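Library > Civics and Public Life > Part Three: Talking to Voters > Chapter 9

Chapter 9
When a Promise Has a Date on It

Most of us have made the kind of promise that has no date attached. We'll get to the garage, we'll call more often, we'll have the neighbors over one of these evenings. Nobody can catch us out, at least not for a good long while. Politicians make promises like this all the time, and the last chapter dealt with plenty of them. Now we turn to the other sort, the promise with a year pinned to it, and I'll admit it's the sort I've always found more interesting to teach (my students tend to groan at first, and then they can't stop finding them in the news).

Take the town of Palterow, which we'll be visiting throughout this chapter. In one spring campaign, two candidates for mayor, Zuseck and Haddadin, both told voters they would replace the old water mains on the east side. Zuseck said the work would be finished by 2037. Haddadin said 2045, and added that she would rather be believed than applauded, a line that got her a fair amount of applause. Neither one expected to be in office when the last pipe went into the ground. So what exactly were people voting for?

It's a good question to carry with you as you read. A mayor serving a four-year term can start a long project, find the first money for it, and make it awkward for the next mayor to drop. That's real, and it matters to the families on the east side. But it is a smaller thing than finishing, and the campaign signs all said "finished."

We'll also look at how a date gets picked in the first place. Sometimes an engineer works it out from the budget and the number of crews. Sometimes it's simply a year that sounds near enough to be hopeful and far enough off to be safe. In Palterow the town paper, the Iro, mailed a short questionnaire to 2000 households and got about 500 back. A good many people remembered which candidate had named the earlier year, and far fewer could say what was supposed to happen first.

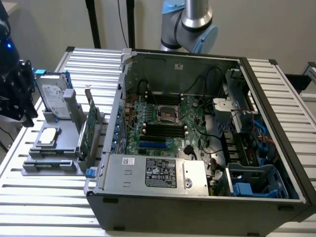 Raelene Whitcombe wrote in to the Iro that June: I don't need to know the year it ends, I need to know which street you're starting on and who I call when you haven't. I voted for the later date and my sister voted for the earlier one, and we're both still boiling water.

Keep her letter handy, because we'll come back to it in Section 9.3, when we talk about milestones and how voters can ask for them. Before then, try jotting down two or three dated promises you've heard from your own local officials.

More in Part Three
Chapter 7: The Stump Speech and Its Cousins
Chapter 8: Promises Without Dates
Chapter 10: Saying Sorry to a Town
Chapter 11: Letters to the Editor
Words to Know for Part Three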